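Clunwood Knitters Forum > Finishing and Care > Machine or hand for a wool sweater?

Matěj Doležal
Started October 1, 2020

Hello to all. I am reading this forum for a long time but I write for the first time, so please excuse if the question was already answered. I searched and found only old threads with broken links.

In June I finished my first real sweater, a pullover for men with a cable in the front and raglan sleeves. The yarn is Kota, the heavy one, in the color they call Slate. The label says pure wool and it has the little picture of a hand in water. It doesn't say superwash. I used 11 balls and have a small rest of the last one. The body has 117 rows from the hem to the armhole, and I know this number well, as I ripped it out one time and made it again.

Now I wore it some weeks in the evening and it has to be washed. My wife says the washing machine has a wool program and that it was made for exactly this purpose. My mother, on the telephone, says that if I put it in the machine I will have a sweater for a doll. I believe both of them a little. I made a swatch at the beginning, but I washed it by hand in the sink, so it tells me nothing about the machine.
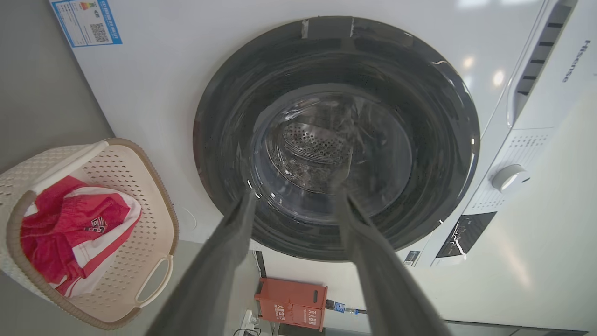

My fear is mostly felting, and after this the cable. I understood from a book that wool felts from three things together, warm water, soap and rubbing, and that a sudden change of temperature makes it worse. The wool program on ours is cold and it turns slowly, so the first two are under control. The rubbing I am less sure of. The back wall of the drum is full of small round holes, and I ask myself if a loose cable can catch there when it spins, or if the holes only look dangerous and the wool slides over them. I also don't like how the thick rubber ring goes around the opening, as I can imagine a sleeve lying there and being pulled. Has somebody here washed untreated wool in a front loader for years, and in what condition is it now? I would be thankful for experience more than for theory.

Please write also what soap you take. In our store there is one for wool called Cusham and one normal liquid for delicate things, and the price is very different.

Theresia Ammann

Welcome Matěj! And congratulations, raglan with a cable is not a small thing for a first one.

I am on the side of your wife. I wash all my wool in a front loader on the wool cycle, superwash and not superwash, and I have cardigans that my children wore and now my grandchildren wear. What I do: inside out, in a mesh bag, one sweater alone, cold, lowest spin. The bag answers your question about the holes and the rubber. The wool never touches them. It moves very little inside the bag if the bag is the right size, so take one where the sweater fits folded, without much extra room.

Cusham I know and it is fine. You can use half of what the bottle tells you.

But you have to do the swatch again. Make a new one from the rest of your last ball, cast on enough so you can really measure it, and send this one through the machine before the sweater. It costs you one evening.

Ibrahim Tijani

Sorry Theresia, I can't agree, and I say it with respect as you have more years with needles than I have.

"Wool cycle" is not a standard thing. On one machine it rocks the drum like a baby, on another one it is the delicate program with a different name. I lost a vest on a wool cycle. It was in a bag, cold water, everything you write. It didn't become a doll vest, but the stitches closed and it was stiff like a place mat, and one size smaller in length. The width stayed the same, strangely.

And a swatch is light. A swatch in a bag swims. A man's pullover in heavy yarn takes up a lot of water and falls on itself each time the drum turns. So a good swatch can give you a false calm. Wash by hand, Matěj. You wash it two times in a winter, it is not a heavy duty.

Theresia Ammann

Ibrahim, may I ask what yarn the vest was? Single ply or plied?

Ibrahim Tijani

Single ply, from the Iyamu shop, very soft. I know what you will say.

Theresia Ammann

Yes, I will say it :) A soft single will felt if you look at it with a warm face. Kota is plied and it has quite a firm twist. I have made two hats and a blanket from it. It's not fair to compare them. But I give you the point about the weight, a swatch is not a sweater. I wouldn't skip it anyway, for if the swatch felts, you know the answer already.

Musa Ekwueme

I want to bring a different matter here, the drying. In my opinion more sweaters are ruined after the wash than in it. People lift it out of the sink by the shoulders, full of water, and the sleeves go down to the knees. Then they say hand washing is the safe way! If you wash by hand you must have a plan for how to get the water out. The machine does this better than your arms. I use it only for the spin. So: soak in a basin, cold water, a little soap, don't move it. Press it, carry it with both hands under it like a fish, and put it in the machine for a spin alone, no rinse, no wash. Then flat on a towel.

With this you have the soft washing of Ibrahim and the dry result of Theresia.

Matěj Doležal

Thank you very much, so many answers! Musa, I like your idea and I didn't know that one can spin only. I looked in the booklet and there is a program for it. But may I ask how fast? The booklet gives several speeds and for wool it recommends the lowest one, but that is written for the complete program.

Theresia, I have the swatch on the needles already. I make it with a piece of the cable in the middle, so I see how this part behaves. I will measure it before and after, and write the result here.

Ibrahim, I am sorry for your vest.

Musa Ekwueme

The lowest that your machine allows, and for 4 minutes. When it stops you take the sweater out immediately, don't leave it sitting in a ball. The creases from spinning are difficult to remove from a cable.

Musa Dauda

I read all this and I think everybody makes it too complicated. My grandmother washed wool in the river. She hit it with a stone. Her things are still here.

Ibrahim Tijani

With a stone it was probably felted on the first day and after this it could not felt any more, Musa. This is one way to make it stable, but I would not recommend it for a raglan.

Musa Dauda

It was very warm wool, I remember that.

Theresia Ammann

I would like to come back to the soap, as Matěj asked and only I answered. Please don't use the normal liquid if it contains enzymes. Some of these enzymes are made to break down protein, and wool is protein. One time will not make a hole in your sweater, but after some winters the yarn gets thin and weak. Read the small print on the back of the bottle. The delicate liquids are sometimes without and sometimes with. The wool soap you can trust more, and with half the dose the price is not so different at the end.

Also no fabric softener. The wool doesn't need it, and it makes a film.

Ibrahim Tijani

Here we agree completely. I only add that a bit of plain hair shampoo does the same work if somebody has no wool soap at home.

Matěj Doležal

So, I come back with the swatch. I washed it in the wool program, cold, inside a mesh bag, with half a dose of Cusham. The width is the same as before. In the height it lost a little, less than one row if I calculate it. The surface is a bit more hairy than the first swatch from the sink, and the cable looks even better, more round. I can still see every stitch and I can pull the fabric in both directions, so I think it isn't felted.

Now I am between two chairs. The swatch says yes to the machine. But what Ibrahim wrote about the weight stays in my head, and I weighed the sweater dry on the kitchen scale and it is really a heavy piece. So for the first time I will do it like Musa Ekwueme, a soak in the basin and after this only the spin. I want to do the spin with the bag as well. The inside of the drum is all metal with holes, and it has these raised parts that push the laundry around, so I prefer that there is a layer between.

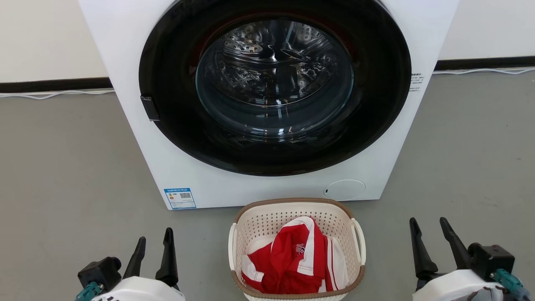 Musa Ekwueme is happy to be chosen :) The bag is a good idea for the spin too, only fold the sleeves on the body first, so the weight is even. If all the weight is in one corner, the drum starts to knock and many machines then stop and try again, and again, and each try is more movement for your wool. Sometimes I put a dry towel in with it for balance. Take an old one that doesn't lose color.

Theresia Ammann

And an old one that doesn't lose fluff. I learned this with a navy cardigan and a white towel.

Matěj, for the drying: measure the sweater before it goes in the water and write the numbers down. Length, chest, sleeve from underarm to cuff. Then when it lies on the towel you push and pull it gently until you have your numbers again. Turn it over after one day. Not near the heater, and not in the sun if it is strong where you live.

Ibrahim Tijani

Good decision with the basin. I am curious if you will use the complete wool program the second time or stay with this method. If you do, please write how it went, even if it goes badly. I would try it again with a plied yarn if I see enough people who did it without losing their work.

Matěj Doležal

I will write, I promise. My wife says that the complete wool program in our machine takes 90 minutes and that in this time I could already have it washed, spun and on the towel, so now she also changed sides. My mother was told nothing about the spin.

One last question to those who wash in a bag: do you close the neck with some stitches of thread, or leave it open? Mine is a bit wide, I bound it off too loose and I don't want it to grow.

Theresia Ammann

I leave it open, but for a loose bind-off you can run a cotton thread through the edge and tie it at the width you want. Use a light color, and take it out when it is dry.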